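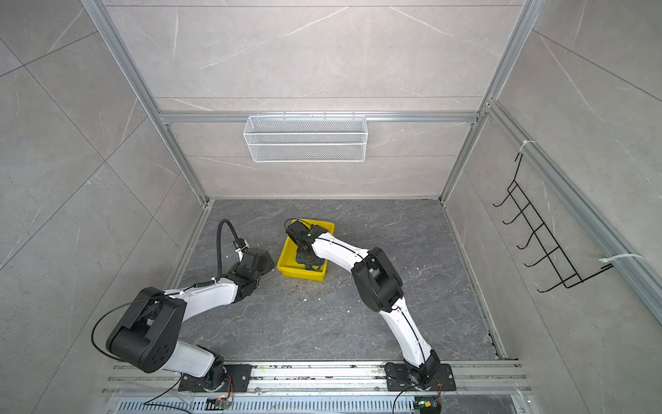 The two-arm cell at Brarnton, both grippers working around the yellow bin.

Our twin-arm cell now has its own upkeep routine, and we love how simple it is! The Piteo crew wrote it in April, when the cell passed 589 hours of running time, and it fits on one page.

First comes the rail. Crumbs like to settle along it, so we vacuum the full length before touching anything else, then check the bolts on both mounting plates.

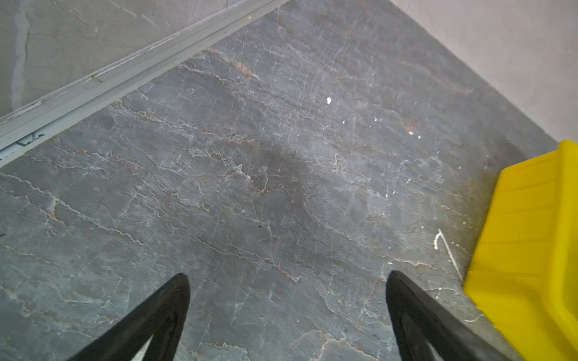 Fingertips are next. We wipe them with a damp cloth, look for nicks in the black surface, and run 13 slow open-and-close cycles on each side (Esico sends spares in pairs, so we always swap both). The floor gets a soft brush, corners included, because small white chips hide surprisingly well in all that veining.

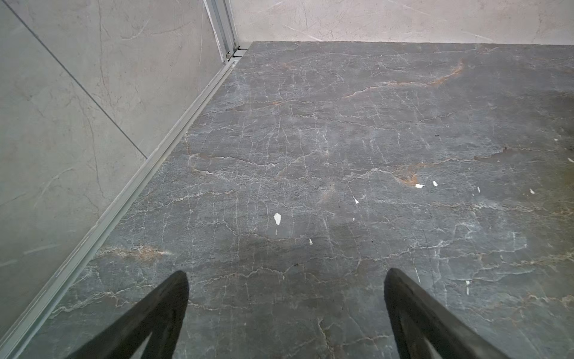
Last, we follow every cable from wrist to base by hand, checking for rubbing at the elbow. The whole thing takes two people less than an hour, and the arms come back to their start position beautifully afterward. Leclerc gets the same routine for its 3 cells next, and we can't wait to compare notes!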